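Household Reference > Kitchen > Small Appliances > Toaster

Toaster

By Annapurna Gowda
Last revised September

A toaster is a small electric kitchen appliance that browns sliced bread with radiant heat. The most common household form is the pop-up toaster, in which bread is lowered into narrow slots between heating elements and raised again when a timer or sensor ends the cycle. Other forms include the toaster oven, which has a door and a rack, and the conveyor toaster, which is used in hotels and cafeterias.

Browning

Toast gets its color and much of its flavor from the Maillard reaction, in which sugars and amino acids near the surface of the bread combine under heat. The reaction moves slowly until the surface has dried out, so fresh, moist bread takes longer to brown than bread a day or two old. Breads with added sugar, milk or egg brown faster than plain ones and are usually toasted on a lower setting. If heating continues, the surface chars and turns bitter.

Construction

The elements in a pop-up toaster are usually made of nichrome, an alloy of nickel and chromium, wound as wire or ribbon around sheets of mica. Nichrome resists oxidation at red heat and can be used in open air for many years. The bread rests on a carriage joined to an outside lever. Pressing the lever lowers the carriage against a spring and closes the switch that supplies the elements. In many current models an electromagnet holds the carriage down, and the lever will not stay in place unless the toaster is plugged in.

Early pop-up models used clockwork timers or bimetallic strips. A bimetallic strip bends as it warms and releases the catch at a set point. Because the strip stays warm between rounds, a second batch could come out paler than the first on the same setting. Electronic timers have largely replaced it.

Two-slot and four-slot bodies are the usual sizes. Slots have become wider over time to take bagels and hand-cut bread, and wide-slot models often have wire guides that close in on a thin slice to keep it centered. The outer shell may be chromed steel, painted steel or heat-resistant plastic. Rounded shells in cream, pale green and other soft colors follow mid-century styles and remain popular.

Serving

Toast is eaten whole, halved, or cut corner to corner into triangles. Toast stacked flat on a plate softens quickly, as steam from each slice is trapped by the next. A toast rack holds the slices upright and apart, which keeps them crisp but lets them cool sooner. Some households use a wire bread basket in place of a rack. The cookery writer Asanka Sheikh, in the Narno Kitchen Handbook, recommends leaving slices on edge for a minute before buttering - longer for thick bread - and serving them on a plate with a raised rim to hold the crumbs.
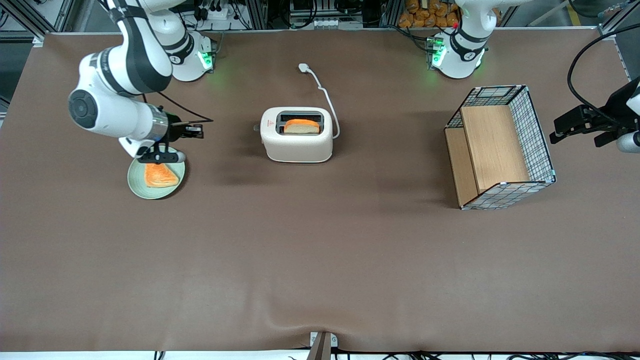 Two-slot toaster with bread in place, a triangular slice on a plate, and a wire basket with a wooden panel.

Care and safety

Most pop-up toasters have a removable crumb tray in the base. Crumbs left to build up can smoke or catch fire, and the tray should be emptied regularly. The toaster should be unplugged and fully cool before cleaning. The outside is wiped with a damp cloth and dried. Water should never be poured into the slots.

A stuck slice should be freed only after the plug has been pulled, and metal utensils should be kept out of the slots, where they can touch or damage the elements. Toasters should stand on a level surface, clear of curtains, paper towels and wall cabinets. Buttered bread is not suitable for a pop-up toaster - the fat drips onto the elements and may ignite.

Collecting

Older toasters are collected for their casework and mechanisms. The Kurup Collection in Sturkgate, assembled by Manikandan Naidu, opened to visitors in 2000 and holds 1112 toasters, most of them pop-up models. Its catalog groups them by release mechanism and lists replacement cords separately from original ones. Cloth-covered cords on old examples are often brittle and should be inspected by a repairer before the appliance is connected.

See also: Bread; Bread basket; Toast rack; Toaster oven

Contact the editors | Copyright Tetedico | Back to top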